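Nestside: a small, tidy dataset of household savings habits

Welcome! Nestside is a set of anonymised savings diaries kept by 248 households over 14 months. Each household wrote down what it put aside, where the money went (easy access account, fixed term, cash ISA, a jar on the shelf) and what made them dip into it. I have wanted something like this for years, so I'm very happy to be putting it out in a form other people can use.

What you get

diaries.csv — one row per household per month, with opening balance, paid in, taken out and closing balance, all in pounds and pence.
reasons.csv — free-text notes on withdrawals, tidied for spelling and stripped of names. These are the best bit, in my opinion. Start here if you only have ten minutes!
accounts.csv — the type of account, whether the rate was fixed or variable, and the notice period in days.
codes.txt — short codes used in the other three files.

The free text is in English throughout. Notes that came in as other languages were translated by Mei-kuen Tseng, who also wrote most of codes.txt and caught a nasty muddle between "transfer" and "withdrawal" in the early months.

Where the diaries come from

Households signed up through two places, Hevberg and Mirkgate. The area column says which. Mirkgate has more renters and more people paid weekly, so please don't lump the two together without checking how your result looks in each. Diaries were filled in on the last Sunday of the month, and the balances are as people reported them. We didn't ask for statements.

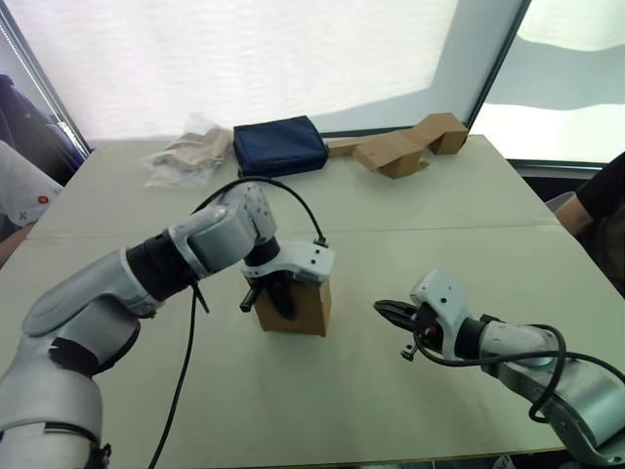

Small brown cardboard box, held upright on the table.

Loading the files

Everything is UTF-8 with a header row, and commas inside notes are quoted. A spreadsheet will open all of it, though do set household_id to text or you'll lose the leading zeros. The Ngô script in the tools folder joins the three tables and works out a savings rate for each month. It's short and quite readable — have a poke around and change it to suit yourself.

Gaps and oddities

A blank in paid_in means the diary was skipped. A zero means the household wrote zero. These are very different things and I'd love it if everyone kept them apart.
In 30 households the notice period changed part-way through, and those have two rows in accounts.csv.
February is thin. Plenty of people missed it, and the ones who did write tended to be the steady savers.
Joint accounts are counted once, under whoever kept the diary.
Interest is included in paid_in for the first 70 household IDs and sits in its own column after that. The script deals with this, but your own code will need to as well.

Using it

Free for teaching, research and plain curiosity. Please don't try to work out who anyone is, and please don't treat the figures as advice on where to keep your own money. If you make a chart, a lesson or a better script, send it over. Corrections are welcome too, with the household_id and month so I can find the row.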